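Samamo Play Materials, Gelarville
Progress report to the Matimura Fund: Lò block sets, second period
Prepared by Kulap Kaewsai

1. Status

Work in this period covered carton selection, color checks and the fit-out of the packing room. Carton selection is finished. Color checks are finished except for yellow. The packing room has been in daily use since February, and the remaining items are listed in section 4.

At the close of the period 757 sets had been packed and shelved. The target in the grant agreement was 1140 for the full term, so the packing rate is slightly ahead of plan. Two school orders were held back because the instruction leaflet was reprinted with a corrected age range.

2. Cartons and color checks

The first carton, a two-piece lid and tray, was dropped after the shelf trial. Lids separated when sets were stood on end, and the tray took up more shelf depth than the shops would give it. The replacement is a one-piece brown carton with a hanging tab, which lets a shop use either a peg or a shelf.
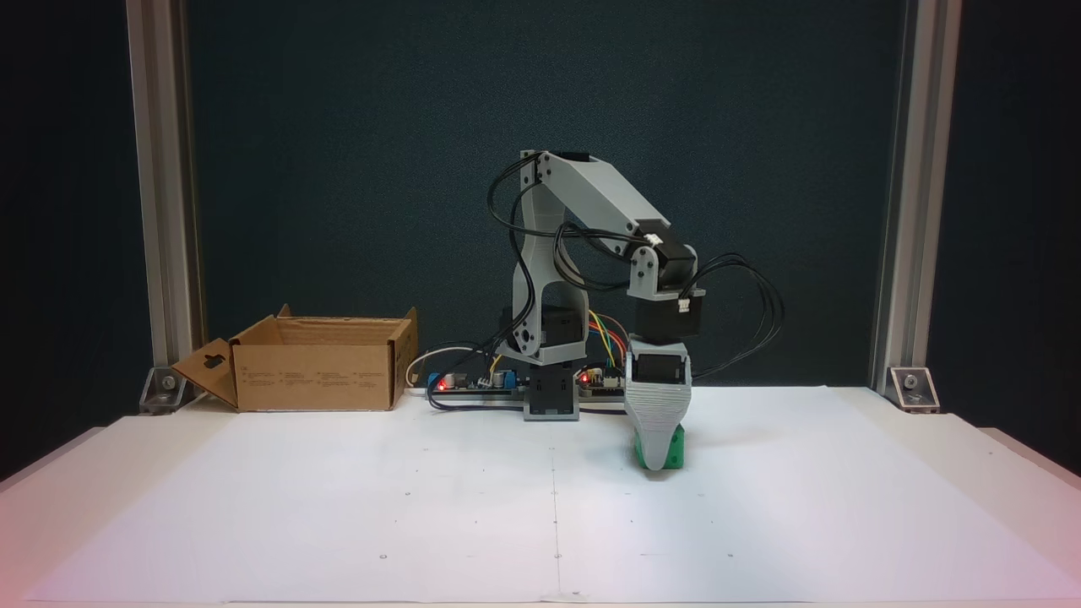
Carton cost per set fell with the change, and the saving has been moved to the leaflet reprint. Flap crease depth was increased once at our request. The earlier crease let the flaps drift back over the opening during filling, and packers were using one hand to hold them. Flaps should now stay raised until they are closed by hand, as on the carton at the left of the table, where the tab cutout can be seen in the left flap. Print on the front panel remains small. Asger Fogh has asked for a larger type size on the next run, and we agree with him.

Colors are compared on the white tabletop, one block at a time, against the retained master for that color. Green and blue passed on the first delivery. Red passed on the second. Yellow was returned because it varied visibly within a single bag, and the supplier has accepted the return. No yellow blocks from that delivery went into finished sets.

3. Room

The table was moved away from the door to keep the walkway clear. Lighting over it was replaced with tubes of a single type, as the mixed tubes had made the green masters look different from one end of the table to the other. The wall behind was painted cream.

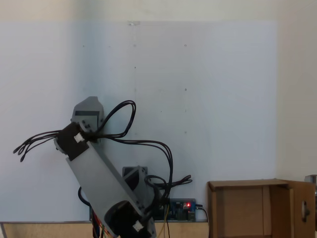 Rework time was logged separately for the first time. Most of it came from leaflets folded the wrong way and from sets packed before the corrected leaflet arrived. Rework on the second cause has ended. For the first, a folding jig is on order and the cost is within the small tools line.

Shelving on the long wall holds nearly 3 weeks of output at the present rate. We do not plan to add more in this term.

4. Open items

Yellow blocks: replacement delivery and check.
Front panel: larger type, proof to be approved by Asger Fogh.
Folding jig: delivery.
School orders: release once the corrected leaflets are inserted.

5. Budget

Spending is within the approved total. Cartons are under, leaflets are over by a similar amount, and lighting came in at the quoted price. We request no change to the payment schedule. Receipts are filed by budget line and can be sent on request.

Comments

R. at the toy library: Will the older sets in the lid and tray be swapped? Ours have split lids.

Kulap Kaewsai: No swap planned, but we can send flat cartons of the new type. Please write with the number you need.

packrat: Agree on the type size. I gave up reading the front of mine.

Contact: Samamo Play Materials, Gelarville | © Samamo | Back to top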